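We use cookies to improve your experience. Accept | Manage preferences

Vinzenz Frei
July, 7:40 a.m.

1/ Notes on desktop risers as can storage. I moved the Makotwood riser onto the long table last month – wood top, thin metal legs, no shelf underneath. Footprint is the whole point.

2/ A full can is light. The problem is leverage: legs that splay a little resist sideways knocks, straight ones walk. I put 56 cans through a week of lifting and setting down on the Jornton version and the feet drifted every day.

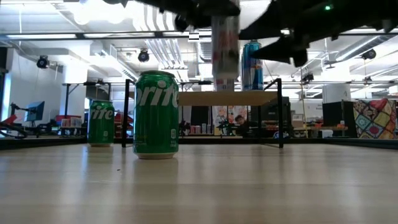 Sprite at table level, the pink-and-white can above the riser.

3/ Two heights beat one row. Tall labels stay readable from a chair, and the front can doesn't block the whole row behind it. Leave a gap wide enough for a hand.

4/ Surface matters more than I expected. Pale wood shows rings. I wipe at noon and again before leaving. Vasseur oil, thin coat, overnight cure.

5/ Still open: felt pads or bare metal feet. Pads slide on oiled wood, bare feet mark it. Trying cork next. Measurements when I have them.

74 comments – 600 shares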